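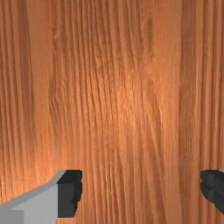

On Mon 25 April a subscriber wrote:

> I have been reading this list for the better part of a year, waiting for
> somebody to tell me which machine will put my shopping away. So far I have
> learnt a good deal about torque. My floor cleaner cost 249 pounds and it
> cleans the floor, apart from the bits under things, beside things and
> behind things. My dishwasher is older than my children's bicycles and has
> never let me down. Neither of them has an arm.
>
> So a plain question for the people who do this for a living. Can a machine
> with an arm do a chore in an ordinary house yet? By a chore I mean go into
> the room, do the thing, come out and shut the door. If the answer is no,
> please say no. I won't be upset. I would just like to stop reading the
> brochures.

No.

I had meant to leave it at that, but the list software bounces replies of one word, so you'll have to have the long version.

You've put the hard part at the end, where people generally put it, as if it were free. Go into the room, do the thing, come out and shut the door. I have spent most of this spring on doors. I haven't got to the room.

For those who joined after the winter thread: I look after the door work at Tetico. We do it in simulation first, where the door costs nothing to replace. Ours has a frame, a header and a slab of brown wood grain, and it stands on a floor with nothing round it, like something left behind when a house was taken away. There are no coats hanging on it. It has never been painted shut. I would call it the best-behaved door in the country and I still go home cross with it.

You do a door with your hip while carrying a tray. Try writing down what your hip did. You leaned until it gave, you stopped leaning when it had given enough, and you moved your feet so the edge didn't come back and get you on the elbow. An arm has to be told where the edge is, or find it. Then it has to pull along a curve that it doesn't choose, set by hinges it may not have seen. If it pulls along its own idea of the curve, one of two things loses, and in the real workshop we can only afford for it to be the door.

Then there is what the thing can see while it's at it. From just above the gripper, a good view of a great many household jobs is a lot of wood grain and two fingers. Floor, door, worktop, all brown, all stripy. You and I would step back and look. Stepping back is another behaviour, and somebody has to write that one as well, and decide when it has stepped back enough. I've had long arguments over whether a patch of brown was near or far, and I was the one with the mouse.

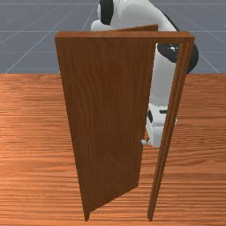 Simulated door and frame, slab partly open, with the arm behind it and the gripper down by the edge.

On numbers, which you didn't ask for but someone will. Our last long batch was 800 tries at the one door, with the starting position shuffled each time. I'm not going to post a success rate, as every time I do it turns up a week later in a slide with my name off it and the word "home" put in. I'll say that the failures are more use than the rest. There are 4 sorts that we see over and over: it misses the edge, it gets the edge and slides off, it pulls too hard for the hinge, and it does everything right and then stands in its own way. The last one I have a soft spot for. I do it with the airing cupboard.

To be fair to the trade, the shop floor is a different story, and I should have started there. Pešek, who make drawer fronts up the road from us, have had an arm lifting blanks on to a sander for years. It's dull and it's excellent. Every blank arrives the same way up, at the same height, facing the same way, and if one doesn't, a light comes on and a person walks over. I asked what the person does the rest of the day and was told, rather coldly, that she runs the factory. (Fair enough.)

That's the trick with nearly all of it. If you can arrange the world so that it turns up square, a machine will do the job till the bearings go. Your dishwasher is the same bargain. It doesn't wash up. It squirts hot water round a box, and you do the clever bit, putting the plates in the rack and taking them out again, and grumbling about whoever put the wooden spoon in.

The Pillimer lot, whose leaflet I assume is one of the brochures you're tired of, promise an arm that fetches and carries "throughout the home". I went to their open afternoon at Brikside. It fetched a mug very nicely. All the doors in the place had been propped open with wedges, rubber ones, good quality. When I asked to see one done shut, the young man said doors were on the roadmap, and offered me a biscuit. He carried it over himself.

I don't hold it against them. We'd have wedged ours too.

So, what I'd tell you if you were my sister. Keep the floor cleaner and move the chairs for it. Don't pay for an arm this year. If one is shown to you, ask to see it go through a door that opens towards it, with a handle, and then shut the door behind it. Ask to see it again with a different door. If they'll do that without going to fetch somebody from the back, write to this list at once, as I would like to know how it's done.

As for your shopping, I did once try to list what's involved in putting a bag of it away, for a grant form. I stopped at the eggs.

One bit of list business while I'm here. The door files I put up before Easter had the hinge on the wrong side in some 4 of the variants. Whoever has been training on those, sorry, and that may explain your week. Corrected ones are in the usual folder. Please delete the old lot and don't rename them "final".

Back to the door.

--
Tetico door work
To leave the list, send a blank message with "unsubscribe" in the subject line. Replies go to everybody, so do check before you complain about your manager.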